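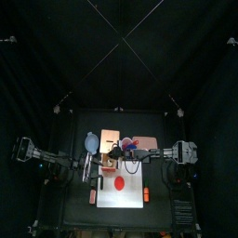
Two grippers, one table: Thursday at the Nerell lab

We were received at Nerell in the afternoon and went directly to the test booth, with its black fabric walls and two arms facing each other. The purpose of my visit was to compare the Rokach fingers with the Bettencourt ones, on small household things: a bowl, a little wooden box, a pink block on the paper.

The Rokach pair closes more softly, and I liked it better for thin objects. The Bettencourt pair has the stronger hold, but its controller needed 5 restarts before dinner. The log showed 1447 grasps for the first set and 37 fewer for the second. 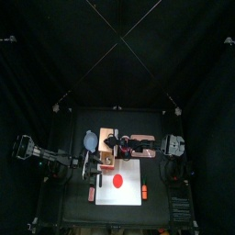 Pleltemport wrote under my first notes that the softer fingers lose their grip when the pads get old, and that I should ask for the pad hours next time.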